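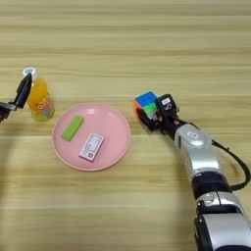

Vagas e chamadas > Participantes para ensaios

Cemus procura operadores para comparar garras

Temos duas garras, uma mesa, um cubo de Rubik e opiniões a mais. Faltam-nos pessoas sem opinião nenhuma - pelo menos até ao fim da primeira sessão.

O ensaio compara a garra Anville com a Doltby, ambas comandadas pelo controlador Šimkus. Cada participante teleopera os braços em 4 sessões de 3 horas: pegar em garrafas, caixas pequenas e blocos, pousá-los num prato, repetir. Depois preenche um questionário que tentámos encurtar, com sucesso moderado.

Pedimos:
- idade mínima de 18 anos
- visão normal ou corrigida
- paciência com objetos que caem

Experiência em robótica é dispensável. Quem joga bem consola costuma chegar confiante; o controlador trata disso.

Oferecemos 34 euros por sessão, café de máquina e seguro. Há 16 lugares. Os ensaios decorrem na sala 303 e os resultados serão enviados aos participantes em abril.

Candidaturas até quinta-feira, 16 de outubro de 2025, na receção da Cemus ou pelo formulário desta página. Indique a mão dominante e os horários disponíveis. Dispensa-se carta de motivação.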